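The Shorts Are Staying Out

It's November, and I've finally got around to the summer drawer. The denim shorts came out first, because they were on top, because I wore them until the weather made me stop.

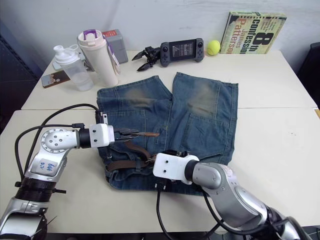 I have 6 pairs of shorts and one belt I like. It's brown, it goes with everything, and it lives in whichever pair I took off last. Juwita thinks belts belong on a hook. She bought me the hook.
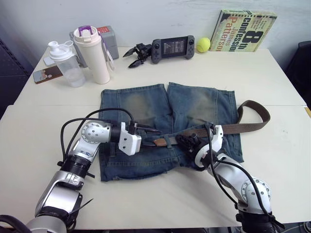

The weave is what sold me. No holes to line up, so a large lunch is between me and the buckle. The tip has gone gray and worn from all the poking through loops, and I keep meaning to trim it.

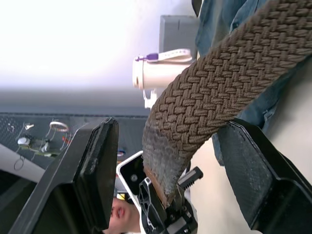 Rizwan says trimming makes it worse. He once trimmed a rug, so I'll listen. The shorts can go in the drawer when the belt comes out, probably by dinner.
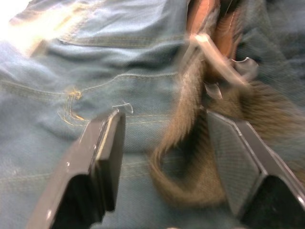
Rumpled denim, plus something furry.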